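3.2 Indoor Foliage and Reported Comfort

Last updated: April

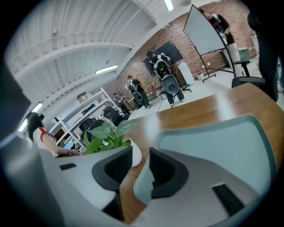 Respondents were drawn from the Wistdale housing survey, which covered 2,773 rented units in two districts, Urka and Tosen. Of these, 437 households returned both the comfort form and the plant inventory. A further 31 returns were dropped before matching, as the unit number could not be read.

The inventory asked for the species or common name of each plant, the type of pot, and the distance to the nearest window. Tabletop and floor plants were coded separately. A potted plant on or near a table, as in Figure 4, was assigned to the tabletop class regardless of leaf size.

Figure 4. Broad-leaved plant in a white pot, with a wooden tabletop.

Comfort was scored on the seven-point Nkosi scale. Scores for tabletop households were slightly higher than those for households with floor plants only, but the difference did not hold once window area was entered into the model. Window area was known for 373 of the matched units; the rest were left out of the second model. Room humidity was not measured, and watering habits were self-reported. The effect of leaf area is taken up in Section 3.3.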